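Ticket 3367: sim dining room, table clearing, run rejected by rule check
Opened by: Pirjo Halonen
Project: Kaltside
Status: open, waiting on Aaltonen

Run 2,290 got bounced by the checker. Message says "arm over table, idle hand not parked". No other errors. Reran it 3 times with the same seed, same message each time.

Went back to the rule sheet. Section 9 says one arm over the tabletop at a time, other gripper stays empty and clear of table and chairs. Doesn't say anything about which way the idle gripper has to point. Checker seems to want it pointing down?? Thats not written anywhere I can find.

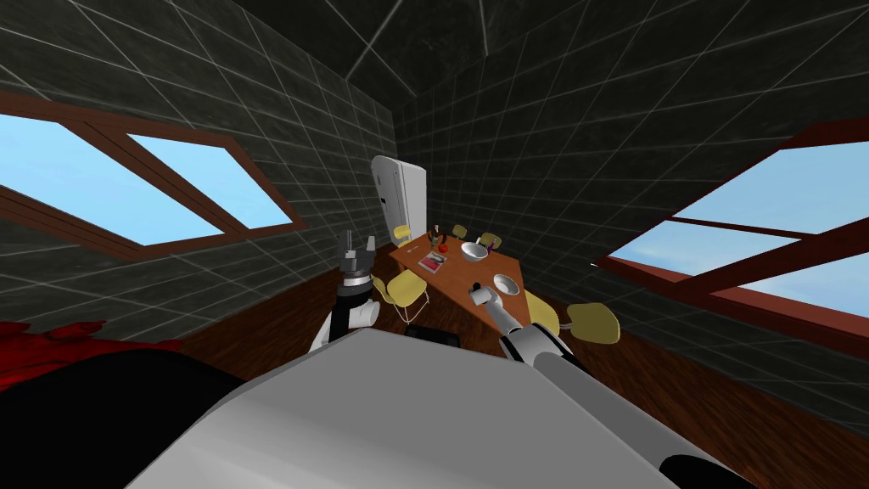 Run 2,290, right arm over the table, left gripper empty and pointing up.

By the sheet I'd call this a pass. Left hand holds nothing, right arm is the only one over the table.

Tried so far:
- cleared the cache, no change
- older rule file from Vako, run passes
- current rule file with the park check off, run passes

So its the park check. Somebody tightened it and didnt update the sheet. Please don't just switch it off for everyone, we need it for the Gamville rooms. Either put the pointing direction in section 9 or take it out of the checker. And log the rule file version with every run, took me all morning to work out wich one I had.

Will leave 2,290 marked as disputed until then. Don't delete it.

P.H.

Last updated: December, 4:40 pm

Related tickets
Park check fires before first move
Section 9 wording, chairs and clearance
Rule file version missing from run log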